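I get asked a lot what I'd budget for a first gripper setup, so I finally put my numbers on one page. The Rokex two-finger gripper lists at $1099 in our shop, with the wrist plate and cable included. Spare finger pads are $30 a set and I'd order them on day one — you'll want them sooner than you think!

Set yourself a cap of $2000 and you still have room for the Prosness simulation license ($65 per seat). Please don't skip it. Liya Abdella and I spent most of our first week in the simulated room, tipping the wrist camera every which way and checking how much of the view the fingers take up, and I changed my mind about the mount because of it (I'd been all set on the short one).

Shipping goes out from Destbridge. Orders placed in March 2022 get the old price, even if your purchasing office is slow, so just send me the quote number. If you need an arm as well, ask Noelia Arroyo for the Tejada bundle sheet, which I haven't finished copying over here yet.

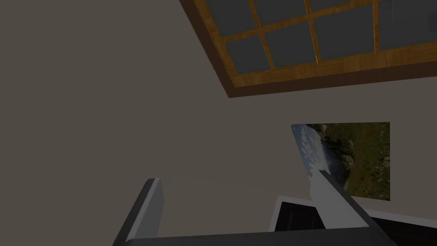 *Simulated view past both fingers, wall picture and window behind*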